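Thread on gripper rules at our Justthorpe site. We rewrote them in April 2023 and people keep asking what's in there.

First rule: check the finger pads before every shift. Look at the inner faces and the tips. If a pad edge is lifting, swap the pair. Never swap just one.

Second: log the cycle count. We change pads at 4,000 cycles whether they look worn or not. The last set came off at 3,729 because someone was going on leave and wanted it done. Fine by me – early is allowed, late is not.
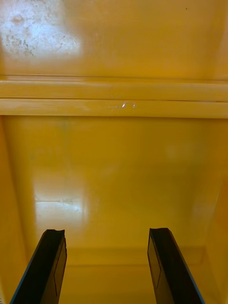
Third: slow approach inside any bin or box with walls. The Wosorport cell runs full speed in open space and drops to the slow setting before the tips pass the rim. Don't edit that on the pendant. Ask for a program change.

Glossy surfaces get their own line in the sheet. Glare moves when the overhead lights change, so rerun the vision check after any lamp work. 3 clean passes, then sign.

Vamness uses the same sheet with a lower pad limit, 2,000. Their parts are rougher on the pads.

Next review is in June. Send changes to the cell lead in writing, with the rule number.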